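Fetley worktop polish, 500ml spray: three months in

I didn't want to like this and for the most part I don't. My sister-in-law swears by the Fetley polish, the shop in Gilonia has a whole shelf of it by the till, and the label says it "revives, protects and renews" any hard kitchen surface. I have been cleaning worktops for thirty-odd years with washing-up liquid and a cloth. So I bought a bottle in April, paid £11 for it, and have used it more or less as told since then.

First, what you get. A squat bottle with a trigger that sprays in a fairly wide cone, wider than I'd like near the toaster. The liquid is thin and slightly milky. It smells of pears, or of what somebody in a factory thinks pears smell of, and the smell hangs about until bedtime if you do the kitchen after supper. There is a folded leaflet glued to the back which tells you to spray, wait 30 seconds, wipe with a damp cloth and then buff with a dry one. The dry cloth is not included. Flindum, who make the other one everybody buys, at least put a cloth in the box.

Does it clean? It does, a bit. On an ordinary film of cooking grease, the sort that builds up beside the hob in a week, it did the job in two goes. Washing-up liquid in warm water did it in one. On a dried tea ring it did nothing until I put my back into it, and by then I suspect it was my elbow doing the cleaning. Turmeric it didn't touch. I left it on for a full five minutes, in case the leaflet was being modest, and the yellow was still there the next morning. A paste of bicarb took most of it off.

The shine is where they earn their money. Buffed properly the surface does come up brighter, and if the light is low and coming in sideways you will be pleased with yourself. It lasted two days in my kitchen. By the third there were finger marks all along the front edge, and they showed up more than they ever did before, so I ended up polishing again to hide what the polish had done. I can see how they sell a lot of it.

I tried skipping the buffing, because I'm lazy and most buyers will be too. Don't. It dries in streaks, and the streaks need another spray to get rid of.

As for "protects", I can't find any sign of it. I dribbled water on a treated bit and an untreated bit on the same afternoon. It beaded slightly on the treated one. Then I did the same with red wine, left both for 13 minutes while I was on the phone, and wiped them down. I could not tell which was which. Perhaps my worktop is simply hard to stain, in which case it didn't need protecting.

The leaflet also says not to use it on unsealed stone, oiled wood or "natural finishes", in very small print under the fold. That is a fair chunk of the kitchens in the country, and the front of the bottle says "all surfaces" in letters you could read from the road. I'd have put that the other way round. If you have real marble or anything you're unsure of, ask whoever fitted it before you spray anything at all.

I also borrowed a bottle of the Sugiyama spray from next door for a week to compare. It costs £14, smells of nothing much, and streaks less. The shine was about the same and went just as quickly. If you must have one of these, I'd have that one, but I wouldn't cross town for it.

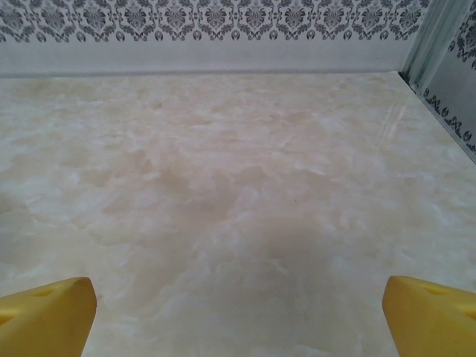

Is it worth buying if your worktop already has a glossy finish?

Save your money. A glossy surface gets most of its shine back from warm water, a drop of washing-up liquid and a dry tea towel, and whatever the polish adds on top is gone in a couple of days.

A few smaller grumbles. The trigger started dripping in June and now leaves a puddle wherever I stand the bottle. The refill pouch is only a pound cheaper than buying the whole thing again, and it's awkward to pour. The cap doesn't lock, so keep it somewhere high if you have children about.

Two stars out of five, one of those for the grease. I'll finish the bottle on the bathroom tiles, where it does rather better and the smell matters less.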